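# Preparing and Filing a Session Record for Organized Play

Game masters who run scheduled tables under the Clininbridge organized play program are required to file a session record after each sitting. The procedure below applies to all tabletop campaigns in the Sturnley and Wunance regions and replaces the guidance in the previous handbook. 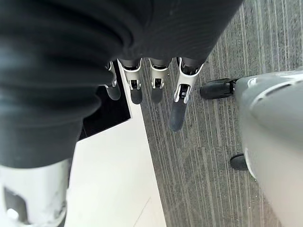 Vilja Ojala asked at the spring review whether a game master who improvises most of a session still needs to file the full record, given that little of the printed adventure may have been used. The answer is yes. An improvised session needs a fuller record than a scripted one, as the next game master will have no printed text to consult.

## Before the session

1. Obtain the current record form from the regional coordinator. Forms from earlier seasons are not accepted.
2. Enter the campaign name, the adventure title, and the table number at the top of the first page. If the adventure is your own work, write "original" in place of the title.
3. Confirm that each player has a character sheet signed by the game master of the previous session. New characters need no signature.
4. Read the last filed record for the same campaign. Note any open matters, such as a debt, a captured companion, or a promise made to a patron.

Game masters taking over a table from someone else should allow extra time for the fourth step. Older records in the Eyvindsson campaign, for instance, refer to locations by two different sets of names, and the glossary at the back of the campaign book should be kept at hand.

## During the session

Keep notes on a separate sheet. The form itself should not be filled in at the table, where it slows play and tends to produce entries that must be crossed out later.

Write down the following as they occur:

- the death, departure, or lasting injury of any character
- items gained or lost that have a listed value of 80 crowns or more
- any rule decided at the table because the rulebook was silent or unclear
- named characters the game master created on the spot, with one line on what they want
- the in-game date at the start and at the end of play

Minor purchases, ordinary combat results, and conversation that leads nowhere may be left out. If a player disputes a ruling, record the ruling as it was made and mark it with a "D" in the margin. The dispute is settled afterward by the regional coordinator — it should not hold up the table.

## Writing the summary

The summary is the part of the record most often returned for correction. It should be written in the past tense, in plain prose, and should not exceed 495 words. State where the party began, what they set out to do, what changed, and where they stood when play ended.

Use character names and leave out player names. A sentence such as "The party entered the flooded archive and gave the ledger to the ferryman" is sufficient. The dice results that led to the event are not needed unless they bear on a disputed ruling.

Keep information unknown to the players out of the summary. It belongs in the sealed section on page 4, which is read only by game masters. If the party has befriended a spy without knowing it, the summary mentions the friend and the sealed section mentions the spy.

## Awarding experience and rewards

Experience is awarded from the table in the campaign book. Do not adjust the totals for attendance. A character whose player left before the midpoint of the session receives half the award, with fractions rounded up.

Rewards are entered on both the session record and the character sheet, and the two entries must match. Where they do not, the session record is treated as correct until the coordinator has spoken with the game master. Unique items must be entered under the exact name used in the adventure text.

## Filing

Submit the finished record to the regional coordinator before the campaign's next session takes place. Paper and electronic copies are both accepted. Records for sessions held in April may be combined with the season report, provided that each session keeps its own summary.

The coordinator for both regions is Troels Egilsson. Corrections are returned with the affected line marked, and only the marked lines need to be rewritten. Records are kept for 31 months after the close of a campaign and may be requested by any game master who intends to continue or adapt it.

Last revised March 16, 2022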